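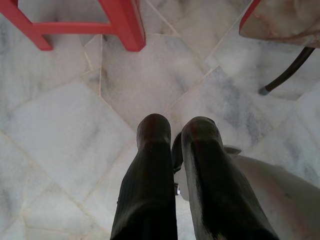
Marble dulls so slowly that most owners stop noticing it, according to Harish Kamath, and by the time they do notice, the trouble has usually moved into the joints.

WASTLOW, 28 Apr 2022 – Jalel, a stone floor care firm based in Wastlow, today opened bookings for a new home service for marble tile floors. The service covers cleaning, grout work and honing, and is sold by the room. It is the first time the company has offered work in private homes. Until now it has worked only in hotels, clinics and apartment lobbies.

The home service is meant for floors in daily use, such as kitchens, halls and dining rooms. White marble with gray veining makes up most of the requests the company has received from homeowners, and many of those floors are laid on a diagonal. Common complaints are a dull or uneven sheen, chalky patches, and brownish smudges along the grout lines.

"A customer will call and say the stone has changed color," said Iveta Vávra, who runs the home service for Jalel. "We look at the joints first. Some marks come off with a neutral cleaner and a soft brush. Others are in the stone and need a different treatment, and we tell people which one they have before they pay for anything."

Jalel tested the service in 109 homes in Wastlow and Baxter, starting last October. In 41 of them the floor needed cleaning only and no honing was done. The remaining homes had at least one room honed. Gray clouding and veining that belong to the stone are left alone, and the crew will not try to even out the natural color between one slab and the next.

Each booking starts with a visit to look at the floor. The technician tests a small area, usually behind a door, and leaves a written price. Customers are asked to clear rugs, stools and small tables from the room before the crew comes. Heavy pieces can stay in place and will be worked around. If a customer wants them moved, this should be mentioned at the first visit.

Painted or stained wooden furniture should be fitted with felt pads before it goes back on the floor. Jalel leaves one set of pads with every job. More can be bought from the crew.

For honing, the company uses water-fed machines and diamond pads, beginning at 400 grit and finishing at 3000 for customers who want more shine. A matte finish is also available and is recommended for kitchens, where acidic spills such as lemon juice and vinegar leave etch marks that stand out on polished stone. Grout can be cleaned, patched or fully replaced. Replacement grout is matched to the old color from a sample card, and most customers in the test period stayed with beige.

The first visit is free within Wastlow and Baxter. A standard kitchen with cleaning, grout repair and honing costs $774. Stairs and bathrooms are priced separately. Outdoor stone is not included.

Jalel also sells Trirnico, its own neutral floor cleaner, in one-quart bottles. Every home customer receives a bottle with a care sheet.

Bookings can be made at the Jalel office in Wastlow or by phone on weekdays. Evening visits are available in Baxter only.

Press contact: Iveta Vávra, Home Service, Jalel, Wastlow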